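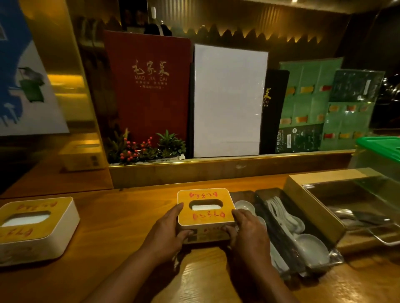 Teaching our robot to straighten a tissue box: how many demos is enough?

Posted in Student Projects by karkden_club

Hi all! I'm in a four-person college robotics club and our spring project is counter tidying. The task we're stuck on sounds so easy: take a square tissue box with two hands, line it up with its neighbor, let go. We record ourselves doing it from head height and train on that. So far we have 533 clips, all on one restaurant counter, and the policy still goes for the wrong box about half the time when there are two matching ones. Do we need more clips, or different ones? Demo day is in March and I'm getting nervous!

pradbridge_sam

Different ones, I'd say. My team did cups last year and we got way more out of 53 clips in a new spot than from doubling the old pile. Move the second box to the other side, take it away completely sometimes, swap the trays around. Also check that your start pose isn't always the same (ours was, oops). And are you telling it which box you want? With two that match, it's kind of guessing.

onsri22

just get a better camera

nolilex_fan

I wouldn't buy anything yet. Look at your hands first. If one person holds the box by the sides and another grabs it from the top, pick one grip and stick to it. We had 3 people recording and 3 different styles, and the arms would sort of hover in between. Throw out the odd clips, retrain, then see what's left to fix. Good luck, and post how it goes!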